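Mahuika road navigation: progress report
June 6, 2020
Prepared by Tipene Sheehan for Mereana Ellery

Where the money went

Mostly into the curb detector. The old one treated any long straight edge as a curb, a generous policy that extended to shadows. Alby's rewrite fits the edge over 12 consecutive images before it tells the planner anything.
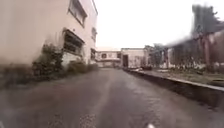
The planner, in turn, has stopped braking for every change in the asphalt. We replayed 78 logged runs through the new stack and got 19 false stops, four of them at the same patch of road. Nikau has taken those four personally.

Open ground is harder. Where the road widens and the curb bends away, the planner loses its reference and falls back on odometry – an optimist at the best of times. Blur and color cast make the segmentation worse, so exposure control has moved up the list.
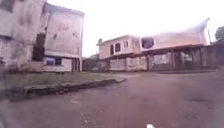
Next period

Exposure control first, then the fallback logic. Ashok still wants the Tromer map format supported by October. I have asked him why.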